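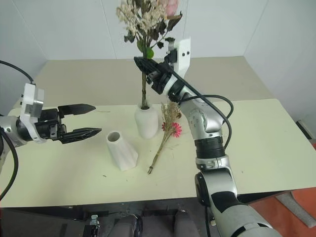
Conditioning cut flowers before arranging

Residents preparing stems for the Virnine hall display should follow the steps below.

Fill a clean bucket with cool water to a depth of 50 mm. Remove any leaves that would sit under the waterline. Recut each stem on an angle with sharp secateurs – scissors tend to crush the fibres – and stand it in the bucket overnight in a cool room.

Change the water daily. Enquiries about colour themes should be directed to Selorm Dramani by 22nd March.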